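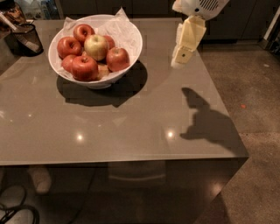
The Stiltino bowl with apples in it, lined with tissue paper, on a gray tabletop.

I don't trust a fruit bowl with a product page longer than my lease. Stiltino says theirs "keeps fruit fresher by design," and as far as I can tell the design is that it's wide, white and has no lid. So is every other bowl I've owned.

I bought it in March after reading the reviews on the Fostwood store site. There were 3,784 of them, most saying "love it" and not much else. The one that got me to click was from a Yaneth Mosquera, who complained that hers was too shallow for oranges. A complaint with a detail in it is worth more to me than a page of stars.

She's right, by the way. It's fairly shallow. Apples sit fine if you put the big ones low and toward the front, but stack them any higher and the top one starts thinking about leaving. Oranges I gave up on.

The inside is smooth and the fruit slides when you carry it, so I've been lining it with crumpled white paper. That fixes the sliding. It also hides most of the bowl, and at that point I have to ask what I paid for.

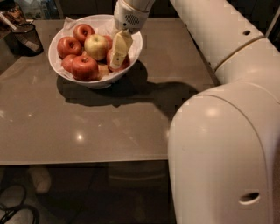

As for the freshness claim, I split a bag of apples between this and my old Skodska bowl, which cost a third as much. After 12 days both lots had gone a little soft, and I couldn't have told you which was which. One bag isn't science, but Stiltino doesn't show any testing either.

Good points: the rim is comfortable to hold, it washes easily, and red apples do look nice against the white. My sister asked where I got it, and she never asks where I got anything.

Bad points: the price, the slippery inside, and a box with enough padding for a chandelier. Stevens has a deeper one that I'd look at first if you eat a lot of citrus.

Three stars. I'm keeping it, mostly because the return label had to be printed by Friday and I don't own a printer.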